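Punddale Two-Hand Teaching Bench

Teach both arms a job by doing it yourself

The Punddale bench is our favourite thing in the catalogue, and the one we most enjoy setting up for people. You sit at the front with a pair of light handles, one for each hand, and the two arms on the table go where you go. Squeeze the left handle and the left gripper closes. Ease your right wrist over and the right arm follows. While you work, the bench saves the arm positions and the camera views together, so each go at the job becomes one recording you can keep, trim or throw away.

There is no code to write before your first session. Most people are moving small things from one side to the other within ten minutes, and then they start getting ambitious!

What it's good at

Jobs that want two hands. Squaring things up, steadying one part while you nudge another, passing something across the middle. Laying out bricks is a lovely test because it looks so easy. A brick has to go down straight and meet its neighbour, and if one end lands early you feel it in how you have to move.

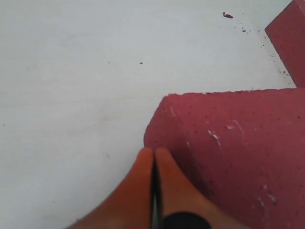
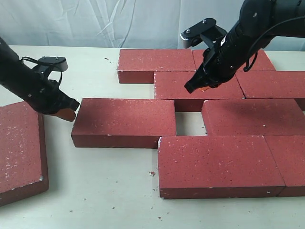
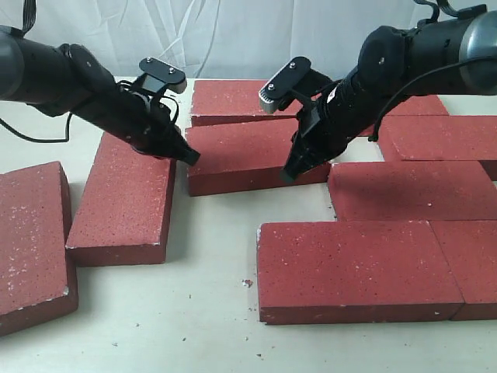

Brick laying on the bench, from the wrist and from in front of the table.

Burgi Eberhard looks after our teaching sessions, and her advice to new operators is to slow down near the work and speed up everywhere else. She also likes people to pick materials that show their mistakes. The foam blocks do that very well - look at the white scuffs on the block in the wrist view, and the reddish crumbs trailing along the tabletop by the one behind it. Marks like those give you something to talk over between goes, and a pale table makes even fine dust easy to spot.

The wrist view earns its keep in those last few centimetres. From the front, an arm can easily cover the very corner you care about. Up close you get the fingertips and the edge of the brick together, and you can line one up with the other before you commit. We keep it on the operator's screen the whole time, and it is saved with every recording.

How a session goes

Set out your parts, press the foot pedal, do the job, press again. If you fumble, a long press drops that go and you start afresh. Nanus, the software that comes with the bench, lists your recordings down the left and plays them back at any speed. Yaw Lamptey wrote the playback screen and has made it a real pleasure to use - you can drag through a whole session with one finger and stop at the exact moment a grip went wrong.

Our own brick set has 101 recordings in it, by 3 operators, and it is free to download once your bench is registered. Do vary where the parts start. A tidy layout is a comfortable place to learn, but shift things a little each time and you'll have a far more useful set at the end.

What comes with it

Two arms with grippers
Two hand controllers
Wrist cameras and a front camera
Foot pedal
Nanus software
Osei table clamps, one pair per arm
Spare fingertips

Worth knowing

The clamps want a firm table with a clear edge. Even, soft lighting suits the cameras best. Wipe the surface down between sessions if you are using anything crumbly, and brush out the gripper joints at the end of the day.

Getting one

Benches are built to order at our Groslow workshop. The next batch ships in December. You are very welcome to come and have a go first, and do bring your own parts if they'll fit in a bag - we love seeing what people want to teach!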